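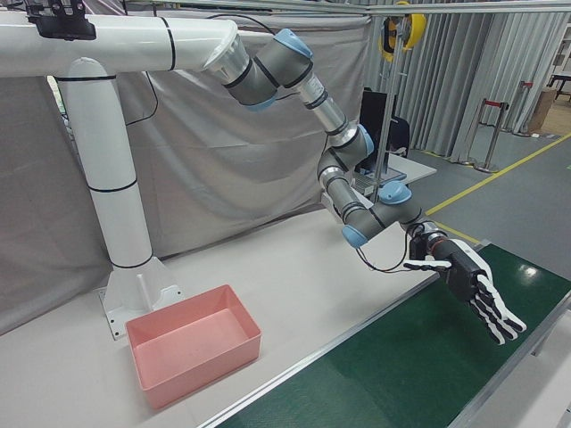
In defence of the boring lunch hour

I had my lunch at 1pm every day for 11 years when I worked at Lemine, and I would like it back, please. Same hour, same bench by the canal in Plukstead, usually the same cheese and pickle sandwich. I didn't love the job but I loved that hour, and I don't think I've had a proper one since I left.

What I have now is a thing called flexible lunch. You've probably got it too. You can take it whenever you like, so you take it at ten to three with one hand on the mouse, dropping crumbs into the space bar. My current place uses Cleta for its calendars, and Cleta very kindly shades in any gap in your day so other people can fill it. Last month I blocked out an hour, wrote LUNCH in it, and still got invited to two meetings (one of them was about wellbeing!).
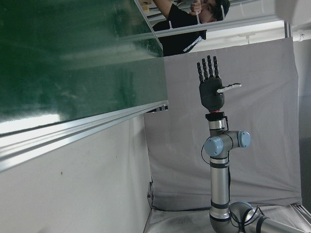
Dark green, with a few faint smudges.

I think a lunch hour only works if everyone has the same one. When the whole building stops, there's no guilt in it. The phones go quiet, you queue for a baked potato behind someone from accounts, and you find out their daughter plays the trombone. Once we're all eating at different times, every sandwich is eaten while somebody else is waiting for an answer.
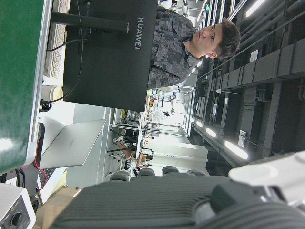
A reader wrote to me after I grumbled about this in October, saying a fixed hour would be a nightmare for anyone who has to fit in a school run or a prescription, and that she would sooner skip lunch and be home 34 minutes earlier. Fair enough. I'd never make anyone sit on a bench. But I do notice that the people who skip lunch where I work don't go home any earlier, they just do a bit more and go home hungry.

The cafes have felt it as well. Berisha on the high street used to be packed at one and dead by two, and now it's a trickle from eleven till four - lovely if you want a table, less lovely if you're paying someone to stand behind the counter all that time.

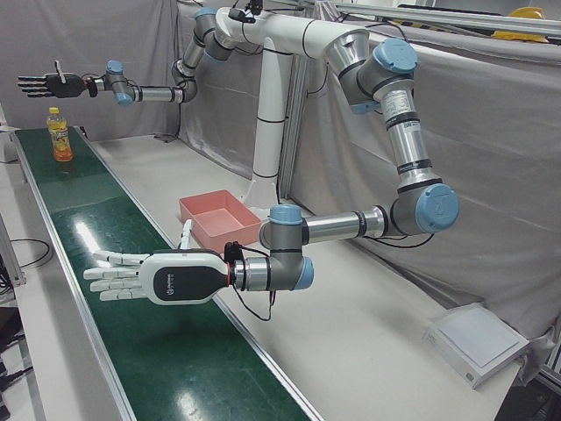

You're just describing being younger, came the reply when I tried all this out at home, and you used to moan about that bench. I did moan about it. It was damp seven months of the year and the geese were vile. I'd still be on it at one o'clock tomorrow if somebody would only switch the phones off.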